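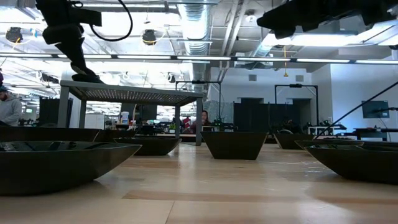 The table with both arms and the bowls on it

Two arms over one table, people working nearby - what rules do you actually go by?

posted by benchend_fay

Hi all. Hoping someone has done this before. We've got two black arms hanging over a wooden table, job is sorting and stacking bowls. Dark angular ones, different sizes, see photo. No fence. It's an open room and people sit at benches not that far off, heads down in their own work most of the time.

I've been asked to write the house rules by Monday. One page, has to be something people will read. So far I have:

Nobody reaches over the table while the arms are live.
Stop button within reach of whoever is running it.
Slow speed when anyone is close.

What's missing? Also what speed counts as slow. The Clevari booklet that came with our setup says 200 mm a second for teaching and 900 for normal running, but it doesn't say a word about two arms sharing a table. Do I treat them as one machine or two? And does it matter that the bowls are dark, somebody here said it does and then went off to lunch.

Thanks in advance, bit out of my depth

Posted by saltmarsh_tech

One machine. Always. One stop button kills both, and test it at the start of every shift, both arms moving. We had ours wired seperately for the first few weeks and you'd hit the stop and the other one carried on. Horrible.

Your list is fine but it's all about people when things are going well. Add what happens when a bowl gets dropped or jams. That's when hands go in. Ours reads: stop, wait till both arms are still, say "hands in" out loud, fix it, hands out, one person restarts. The same person who stopped it.

Other bits from our sheet:

Tape on the floor at full reach plus a bit. Work out the reach with something in the gripper, a big bowl sticks out further than you think.
Cables - look at them daily. Anything hanging in a loop near an arm should have slack to move but not enough to snag a rim.
Coats, lanyards, hood strings tucked in.
No drinks on the table. Ever.
Named person in charge for each session, written on the board.

On speed, 200 is what we use whenever someone is inside the tape. We don't go to full speed with the room open like yours, we sit well under. But that has to come from your own risk assessment, not from me or from the booklet. Have a read of ISO 10218 and get whoever signs off safety at your place to go through it with you. Dull but it does cover more than one arm working together.

Dark bowls: matters for the cameras more than the people. If your vision loses an edge the grip goes in wrong and you get a dropped bowl, so see above.

Posted by quickdraw_jon

just get a light curtain mate. we've a Voltik one, works fine

Posted by Orrin_P

Curtain's all very well but it has to suit the layout, and if you can walk round the side of it you've bought an ornament. Get someone in to measure before spending anything.

Adding to the long answer, which I mostly agree with. Keep a log. Ours is a cheap notebook tied to the bench, date and what happened, near misses too. We're at 204 entries. Most are boring, but 20 of them were the same fault, arm B going for a bowl before arm A had let go, and we only spotted it from reading back. Fixed it with a simple rule in the program: the middle of the table belongs to one arm at a time, other one waits outside until it's clear. Should of done it from day one.

Also think about where people sit. If somebody's back is to the arms, move the chair, don't write a rule about turning round.

And keep the page short. Ours was four sides and no one read it. Now it's one side, big print, stuck up at eye level next to the start button. Gets re-read and signed every October and whenever we change the grippers.

Posted by benchend_fay

Brilliant, thank you both (and Jon). Hadn't thought about the jam at all. Going to check the stop does both arms this afternoon, I've a nasty feeling it doesnt. Will put the draft up here once it's typed.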